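Ticket 3134: No hot water at sinks in workroom 12
Opened by Lleucu Howells, December
Site: Ostdale

Lleucu reports that both sinks in workroom 12 run lukewarm at best. The kitchen down the hall is fine. Started after the water was shut off for the valve replacement.

8:40 a.m. Checked the heater. Set to 123 degrees, burner lit, no fault code. Outlet pipe hot to the touch. Heater ruled out.

9:15 a.m. Ran the left sink for five minutes. Lukewarm the whole time. Right sink the same. Shutoffs under both sinks are fully open.

10:05 a.m. Closed the cold shutoff under the left sink and opened only the hot side. Water came up hot in under a minute, so cold is crossing over somewhere. Asked Lleucu to keep the sinks out of use until after lunch.

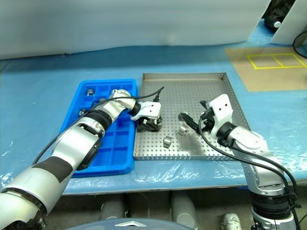 Workroom 12, table with blue sheet on.

11:30 a.m. Pulled the cartridge from the left faucet. Seal is torn and there is grit in the body, probably loosened when the water came back on. Right faucet cartridge has grit too but the seal is good. Flushed both lines into a bucket.

1:20 p.m. Fitted a new cartridge on the left, cleaned and refitted the right. Both sinks now reach 118 at the tap. No drips.

Still open: strainer on the cold feed should be cleaned. Eifion Kneath has the key to the pipe closet. Leaving the ticket open until that is done.

Updated by Emrys Sayce, 1:45 p.m.

Skillent Building Services | Contact the help desk | Back to top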